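**1/** The Lurnlow Health Access Trust has today published its findings on evening appointments at community clinics. Over the past year, 362 people told us they had put off seeing a nurse or doctor as they could not leave work during the day.

**2/** Most of them worked shifts, cared for a relative or lived a long bus ride from the nearest surgery. Many had waited until a small problem became a serious one. 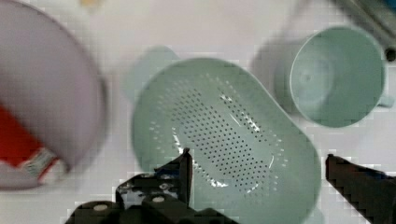 **3/** In February, three clinics agreed to stay open until 8 pm on a Tuesday. Together they have now offered 1,041 late appointments, and more than half were taken by people who had not seen a nurse in the previous year.

**4/** Delphine Yazzie, who led the work, writes in the report: "People were not avoiding care. They were being asked to choose between care and a day's pay."
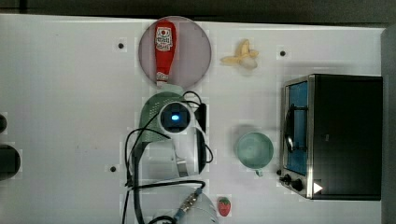
**5/** The cost of late opening remains a concern. Staff must be paid fairly for evening hours, and the present funding covers only seven more months. We have written to the regional health board to ask for a lasting arrangement.

**6/** We are asking supporters to do the following:

- Read the report and share it with your local councillor.
- Sign our open letter to the health board — it takes two minutes. 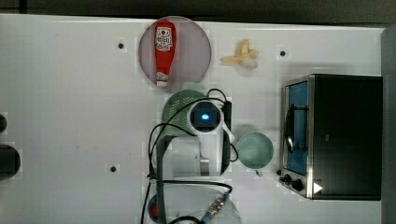

- Tell us whether your own clinic offers appointments after 6 pm.

**7/** Our thanks go to Nikau Donnelly and Lejla Halilović, who carried out the interviews, and to all who spoke to them. Replies to this thread will be read by our policy team.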